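Brinda and Poulain to merge kitchen worktop and furniture ranges under one name
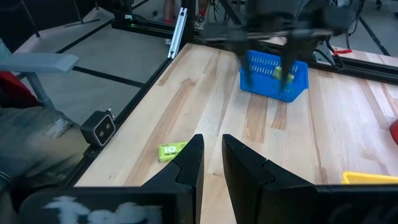 January 4, 2024 – Brinda, the kitchen furniture maker, and Poulain, the supplier of timber worktops, today announced that their ranges for the home will be sold together under the name Petine. The agreement covers all worktops, tables, shelving and fitted units made by the two firms, and takes effect at once for trade customers. Household customers will be able to order from the joint range in September.

Brinda and Poulain have supplied each other for many years, and a large share of their customers already buy from both. Until now those customers have had to place two orders, arrange two deliveries and keep two sets of guarantee papers. Under Petine there will be a single order form and a single guarantee, and worktops and units for the same kitchen will be delivered on the same lorry wherever possible.

The joint range will open with 747 items. Of these, 74 are new and have been designed by the two firms working together at the Jukby workshop. They include a narrow table for small kitchens, a worktop sold in shorter lengths for flats, and a set of open shelves that can be fitted without cutting into tiles.

All timber worktops in the range will continue to be finished with oil at Jukby before they are sent out. Customers will receive a printed care sheet with each order. The firms advise a fresh coat of oil about every six months, with more frequent treatment close to the sink. Replacement oil and cloths will be stocked by all Petine dealers.

No site will close as a result of the agreement. Poulain will keep its sawing and gluing lines, and Brinda will keep its cabinet shop. The Jukby workshop will be extended to hold a second finishing room and a larger store for offcuts, which will be sold to schools and small makers at a reduced price.

Orders already placed with either firm will be met in full and on the dates agreed. Guarantees issued before today remain valid and do not need to be exchanged. Dealers who hold printed price lists should go on using them until the new list reaches them by post.

Samples of the new worktops may be requested from the Brinda or Poulain sales offices in the usual way.

Comments (3)

oakleaf_annie
Will the old Poulain end pieces still fit the new lengths? We have half a run left to do.

Dunmore Kitchens
We were sent the new order form this morning. Much shorter, thank you.

pk
Please keep the deep shelf.

Related items
Jukby workshop: planning notice for second finishing room
Caring for an oiled worktop
Brinda dealer list
Poulain delivery charges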